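Lasst die Leute doch am Küchentisch arbeiten

Meinung. Von Mercedes Ticona

Wieder so ein Prospekt im Briefkasten. Plukero heißt die Firma, verkauft wird ein »Heimarbeitsplatz mit Haltung«, höhenverstellbar, 1.598 Euro. Ohne Stuhl. Der Stuhl kommt extra, der Stuhl kommt immer extra.

Ich schreibe das hier am Küchentisch. Krümel unterm Ellbogen, Heizung gluckert, im Oktober ist das der wärmste Platz der Wohnung. Seit über 11 Jahren verdiene ich so mein Geld. Und seit genauso vielen Jahren erklärt mir irgendwer, das sei unprofessionell. Schlecht für den Rücken, schlecht für die Konzentration, schlecht für die Trennung von Beruf und Leben. Vor allem das Letzte. Trennung! Als hätte man in zwei Zimmern, Küche, Bad noch eine Tür übrig, die man hinter sich zumachen könnte.
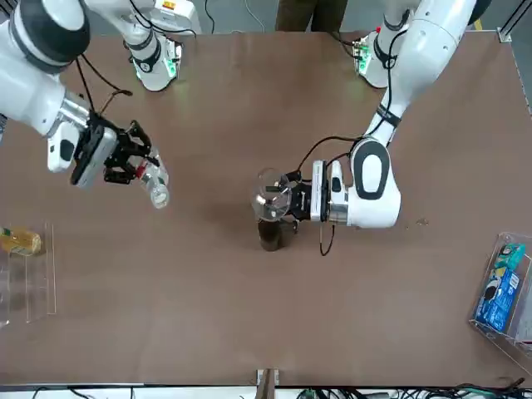
Lesezeit: 2 Minuten

Mein Nachbar Imad Abu Hammour hat sein halbes Berufsleben lang Übersetzungen gemacht, alle am Esstisch. Die Kinder nebendran mit Mathe. Mittags alles auf einen Stapel, Teller hin, danach Stapel zurück. Er sagt, das Abräumen war seine Pause. Kein Kalender hat ihn daran erinnert, der Hunger halt.

Klar, es gibt Gegenargumente. Fatemeh Rashti, mit der ich mich darüber seit Ewigkeiten streite, hat sich ein Büro in Ostcombe gemietet und schwört drauf. Sie kann abends abschließen. Schön für sie, meine ich ernst. Aber sie zahlt dafür Miete, und sie fährt hin und zurück, und den Weg rechnet sie nie mit ein. Wer das Geld hat und die Zeit: bitte. Nur soll man daraus keine Charakterfrage machen.

Denn darauf läuft es ja hinaus. Wer keinen ordentlichen Schreibtisch hat, nimmt seine Arbeit nicht ernst. Steht so natürlich nirgends, steht aber zwischen allen Zeilen. Dabei wurde am Tisch immer gearbeitet. Genäht, gerechnet, Bohnen geputzt, Anträge ausgefüllt, Briefe ans Amt. Das war bloß meistens die Arbeit von Frauen und deswegen hat sie keiner fotografiert und keiner einen Prospekt dazu gedruckt.

Was mich wirklich ärgert, sind die Arbeitgeber. Leute nach Hause schicken, Bürofläche kündigen, Geld sparen, und dann ein Merkblatt zur richtigen Sitzhöhe rumschicken. Ein Merkblatt! Wer will, dass die Leute daheim gut sitzen, soll den Stuhl zahlen. Und die Heizung gleich mit. Und sonst den Mund halten über anderer Leute Möbel.

Der Rücken, ja. Tut manchmal weh. Hat er im Grossraumbüro auch getan, da aber mit Neonlicht und Manouchehr Karimis Telefonaten im Ohr. Ich steh auf, koch Tee, geh einmal ums Haus. Dann weiter.

Der Prospekt liegt jetzt unterm kurzen Tischbein. Passt genau, wackelt nichtmehr.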